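### 4.2 Setup and cable handling

We reviewed the Skellska handheld gripper kit as it is sold, with no changes to the mount or the firmware. Each of the 12 operators got the printed guide and one practice run. They then had 30 minutes to unpack the kit, pair the gripper with the logging unit, and record a first session at a shared table in the Trullgate workshop.

Setup time was not the main source of trouble. Most operators finished pairing with time to spare, and the few who did not had skipped the charging step on page 17 of the guide. Cables were a bigger problem. The leads supplied with the kit are long enough to cross a wide table, and the guide does not say where to route the extra length. Operators left it on the tabletop or let it drop over the side (Figure 3). The Jullo kit, tested under the same conditions, comes with two clips and a short sleeve for this purpose, and its operators reported fewer snags.

The wide-angle lens takes in a large part of the room along with the work surface. Buyers who plan to share recordings should allow time for checking them. We spent 40 minutes on this per operator, a cost the vendor's price sheet does not mention.
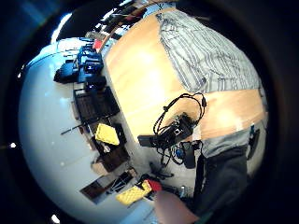

**Figure 3.** View from the gripper camera, with cables looped on the table and hanging over its edge.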